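4.2 Surface pattern and the visibility of residue

The claim that patterned worktops "hide the dirt" is repeated in most of the trade guidance we reviewed, usually without a source. Where a source is given, it tends to lead back to a single Kernik brochure that reports no method at all. We therefore treated the claim as open and asked whether people miss more residue on a veined surface than on a plain one.

Marble patterns were chosen for the main comparison. They are common in kitchens, and their veins vary enough in color and width to make the question worth asking. Figure 3 gives an idea of the kind of pattern meant.
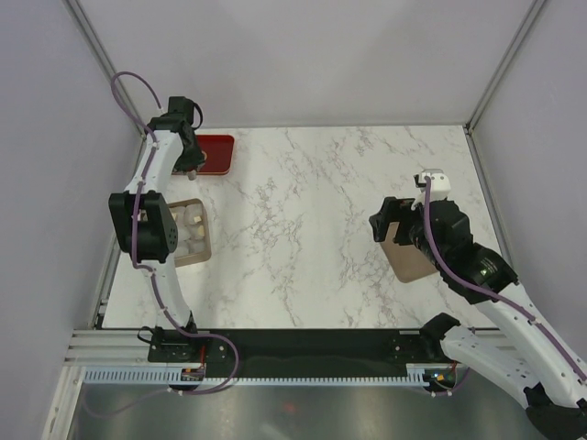
Figure 3. White marble-patterned tabletop with faint gray and reddish-brown veins.

Each of the 450 respondents judged 26 surface photographs, half of them plain and half patterned, and marked any spot they would wipe. This gave us a large number of judgments, but the size of the set should not be mistaken for strength. Respondents were looking at a screen, they knew they were supposed to be searching, and none of them had to cook dinner at the same time. Search under these conditions is likely to be far better than the glance most worktops get.

Coffee and tea marks were missed more often on the patterned surfaces, as the guidance would predict. Flour and salt were not. For grease the answers were so scattered that we draw no conclusion, although Conora, using a similar set of photographs, reported a clear effect. We could not reproduce it. Their photographs were lit from one side only, and a low side light brings out grease on any smooth surface, so the effect may belong to the lamp.

We also doubt the common advice to place a strongly colored object on a pale worktop as a "cleanliness cue." The reasoning is that a tray or mat gives the eye a reference and makes stains nearby stand out. It might equally draw the eye away from them. Our respondents left 1687 written comments, and only 17 mentioned a colored object as helpful. Several of those appear to be repeating the wording of the question back to us.
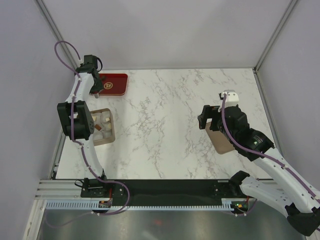

4.3 Limits of self-reported cleaning

Respondents were asked how often they wiped their main worktop. The answers are hard to believe. Most people reported wiping after every meal, including many who elsewhere said they left dishes until the next morning. The Goh scale, which we used in the April pilot, is meant to correct for this kind of flattering answer, but its correction rests on one small sample of office workers and we see little reason to trust it in homes. We report the raw answers and leave them uncorrected.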